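Ticket: Episode pages showing the wrong descriptions, plus audio drift on older uploads
Project: Lightfoot (television newsmagazine archive)
Opened by: Lorraine Horrocks
Assigned to: Anas Karaki
Status: Open, part 1 fixed, part 2 in progress
Priority: Normal

Lorraine Horrocks
Hi all! First off, the new archive site is a joy. I spent most of last night watching talk shows and newsmagazines from the late eighties and had to be told to go to bed. I found two problems along the way.

One: the description under an episode often belongs to a different episode of the same series. I opened the Deltomance hour on lighthouse keepers and the text underneath was all about a roller rink fire. The roller rink episode, when I tracked it down, had the text for an interview with a retired stunt pilot. The pilot had the text for something I haven't found yet, and now I badly want to see it, because it mentions a parrot in a courtroom.

Two: on some of the longer episodes the sound slides away from the picture. It starts out fine. By the last segment the host's mouth is well ahead of his voice.

Firefox on a desktop, also tried on my tablet. Same on both.

Anas Karaki
Thanks Lorraine, great report, and the parrot is real. I transcribed that one.

Reproduced part 1 right away. Deltomance season 2 is off by one from the lighthouse episode onward. Everything before it is correct. Checking whether other series have it too.

Could you send me the titles of the episodes where the sound drifts? Even two or three would help a lot.

Lorraine Horrocks
Sure! The prison choir special, the one about the missing yacht, and the long debate on cable rates (I watched all of it, it's terrific, everybody is so mad). The short interviews seem fine.

Anas Karaki
Perfect. All three of those came from the second batch of tapes, so that's a good lead.

Update on part 1. The catalog has 3,330 episode records and the description file has its own row for each. When we moved over from Fletent, the import matched descriptions to episodes by position within a season. It should have matched by tape ID. Any season with an unaired or missing episode goes out of step from that point. For Deltomance the gap is an episode that was pulled before broadcast: we hold a description for it and no tape.

I ran a comparison by tape ID. 2,905 records line up and can be left alone. The rest need another look.

Aranka Dudás
Jumping in from the catalog side, because I love this kind of mess. Please don't delete the descriptions with no tape! Some of them are the only trace we have of a program. The pulled Deltomance episode has a full rundown, guest list included, typed up by somebody at the station. Can they be kept as records marked "no recording held"?

Anas Karaki
Yes, good idea. I'll add that as a status so they show up in search with an empty player and a note.

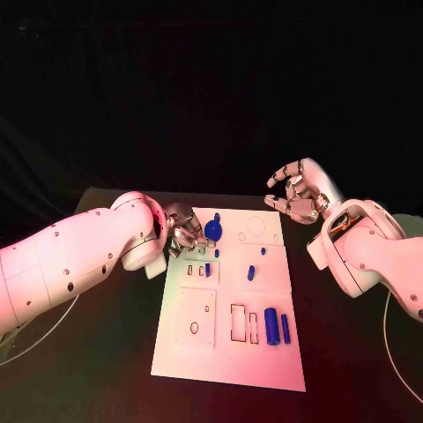

Second thing on the import: some descriptions were cut off mid-sentence. Fletent stored long text in two fields and we only brought over the first one. So pages end with "and after the break, the" and then nothing. I'm pulling the second field from the backup now.

Seija Hakala
Oh, that explains so much. I thought the person writing them just kept getting tired.

Aranka, while you're in there, the host's name is spelled three ways in the Deltomance records. The credits at the end of the tape should settle it.

Aranka Dudás
On it. The credits agree with the press kit, so I'll go with those and keep the other spellings as search terms. People do type them.

Anas Karaki
Part 1 steps, for the log:

1. Took a copy of the live description table.
2. Rebuilt the match on tape ID, ignoring season order.
3. Joined the second text field from the Fletent backup.
4. Added the "no recording held" status.
5. Cleared the page cache and rebuilt the search index.

The first try at step 5 failed. The index stopped on a record with a stray control character in the title, left over from an old teletype listing. Stripped it, started again, and it went straight through.

Lorraine, would you mind trying the lighthouse page again?

Lorraine Horrocks
Lighthouse keepers! With a description about lighthouse keepers! And the parrot episode turns out to be a small claims special from the same season, so that's my evening sorted. I clicked through the whole season and everything reads right to me.

Anas Karaki
Wonderful. Calling part 1 fixed. Now the sound.

Lionel Kershaw
I digitized that batch, so this is probably mine. Those tapes were captured in April on the older deck. If I remember right, the Folura capture program was set to a flat 30 frames a second and the tapes are 29.97. That would give you a drift that grows steadily with running time, and you'd hardly notice it on a ten-minute interview.

Anas Karaki
That fits nicely. I measured the cable rates debate against the closing gavel and the offset at the end is what you'd expect from that mismatch. At the midpoint it's half as much. So it's a steady drift, with no dropped frames in the middle that I can find.

Lionel, are the original captures still around, or only the web copies?

Lionel Kershaw
Originals are all on the big drive. 493 files in that batch. The picture and sound are both complete, they're just labeled with the wrong rate. I can correct the label and make new web copies without playing a single tape again, which is a huge relief, as a few of them barely made it through the first time.

Seija Hakala
Before you run the lot, could you do the yacht one first? It has that long helicopter segment where the reporter claps on the dock to mark the take. Best sync test in the collection.

Lionel Kershaw
Great pick. Done, and it's on the test server. The clap lands right on the hands. I also checked the sign-off and the voice stays with the picture to the very last word.

Lorraine Horrocks
Just watched it. So much better! I'd seen it already with the bad sound and I still sat through the entire thing.

One tiny thing: the captions on the test copy now come up late toward the end. Were they timed to the old version?

Anas Karaki
Yes, they were, well spotted. The caption files will need the same stretch. I have a script that does it and I'll run it alongside Lionel's new copies, so each episode switches over with its captions in one go.

Lionel Kershaw
Starting the batch tonight, longest programs first. The old copies stay up until each new one is ready, so nothing goes offline in the meantime.

Anas Karaki
Leaving this open until the batch is through. If anyone spots an episode outside the April tapes with the same drift, add the title and tape ID here, plus the time in the episode where you first noticed it.

Aranka Dudás
Adding one to look at: the wrestling promoters interview, tape ID to follow when I get the box down. It might only be a bad splice, but the bell rings before anyone hits it.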